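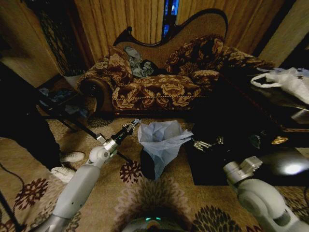
**1/** I've been promising for months to write up the house rules we use when our robots work in people's homes, and a few of you have been very patient about it (thank you!), so I'm finally sitting down with a pot of tea to do it. 2020-11-28, for those who like a date on these things. Long thread, sorry in advance.

**2/** Some background for new followers. I look after home practice at Uldale, and most of what follows started life as margin notes on the Porine code, which we adopted in April. Porine is a good document. It was also written with workshops in mind, and a living room is a very different place to put a machine with two arms.

**3/** First rule, and the one I'd keep if I had to throw out all the others: one person on the floor with the robot, on their feet, with the stop button in reach. Being next door with the kettle on doesn't count, and neither does sitting on the customer's sofa, however nice the sofa is.

**4/** Closed shoes for that person, laces tied. I've had more grumbling about this than about anything else in the code – people like to slip their shoes off in somebody's home, it's good manners! Ask the household first, bring a clean indoor pair, and keep them on.

**5/** Cables. If one has to cross a rug, walk its whole length before the arms are switched on and again after every break. We used to tape them down. We stopped, as tape pulls at the pile of an old rug and you really don't want to be the one explaining that.

**6/** Glossy tables deserve a rule of their own. A black shiny top with a lamp bouncing off it can look very odd to a depth camera, so we ask for a slow approach from above and no contact on the first pass. Then a second pass, still slow. Then you can relax a bit.

**7/** Small metal things on tables: ask before you begin. A clasp or a bit of chain might be junk, or it might be somebody's grandmother's. The operator doesn't get to decide and the robot certainly doesn't. If there's no answer, it stays where it is and you work on something else.

**8/** Same goes for trash, and this surprises new people. A liner going into a bin is fine. Taking anything out of a bin needs a yes from the household, every time. We learned this over a receipt, and I was the one on my knees looking for it.

**9/** While I'm on bins – thin plastic liners are harder than they look. The loose edge catches on a fingertip and the whole bin comes up with it. Our rule is fingers open, back straight out the way you came, and look before you lift.

**10/** Speed. The Mok arms will happily go faster than anybody wants them to indoors. We cap ours at 100 millimeters a second whenever a person is within reach, and 500 when they're not. I know some teams find the lower number painful. I find it restful, and so do the customers.

**11/** Soft furnishings: cushions and cloths are allowed, but check between and under them by hand first. Brocade and anything with piping gets a light grip and no dragging. Carved wood we simply don't touch, and we leave a hand's width around it.

**12/** Logging. We've had over 2,000 home sessions on paper now, and 227 of those have a note in the "stopped early" box. I love that box. Please don't treat it as a mark against anybody, and please don't let your manager do it either.

**13/** Dramau are putting together a shorter version of all this, a single card that fits in a pocket, and I've said I'll read the draft. If you have a rule of your own that isn't covered above, reply with it and I'll pass it along. Pets especially! Our pet section is one line long and the line is "ask about pets."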